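Garkano protocol

The Garkano protocol is a course of guided breathing and light exposure promoted as a treatment for seasonal depression. It was devised by Danilo Yap and is sold through the Tallar clinics. Its benefits remain unproven.

The claims rest largely on one trial of 37 adults, published on 28/05/2021. Participants sat for 20 minutes each morning and rated their own mood. There was no control group, and the trial ended in October, before the winter months in which symptoms usually return.
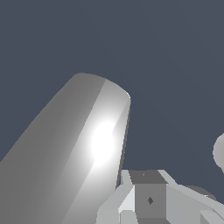
Yap has said that the mood scores speak for themselves. Anahera Lockyer, a psychiatrist who reviewed the data, disagreed. People who pay for a treatment tend to report that it helped, she wrote, and 2 of the authors held shares in Tallar — a fact left out of the original paper.

A larger study of 700 patients was announced by Wiremu Grimshaw, then head of research at Tallar. No results have been released. The clinics still describe the protocol as "clinically tested".

See also: Light therapy, Placebo effect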